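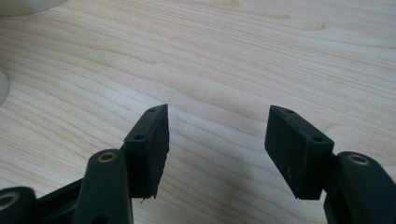 Tatis: tabletop tidying at home

What's in it

Tatis is my collection of short clips of people's tables getting sorted out: breakfast things cleared, mail put in a pile, crayons back in their tin, that sort of jumble. There are 2,230 clips in this release, and 1,904 of them have labels I'm happy with. The rest are in the folder called unsorted, and it lives up to its name!

The tables

Mostly light-coloured wood, with the grain showing. I went for ordinary tables that get used every day, so expect crumbs and the odd mug ring in plenty of the clips. Cristóbal Zúñiga lent me his kitchen for 656 clips (thanks again, and sorry about the jam) and those are tagged furtuna.

Labels

Each clip gets one activity, such as clear, wipe, stack or lay, plus a list of the things being moved. I wrote "cup" for anything you drink out of, mugs included. Colours are spelled the way I spell them, so search for grey, not gray. Reijo Rautiainen rechecked 200 labels for me and we argued for ages over whether a folded tea towel is still a tea towel. We left it as one.

Known niggles

Serviettes and paper towel are mixed up in the early clips. A few "lay" clips stop before the cutlery goes down, and I haven't gone back to trim them.

Changes

1 July 2026: fixed the tags for the furtuna clips and took out the duplicates. Next tidy-up is planned for October.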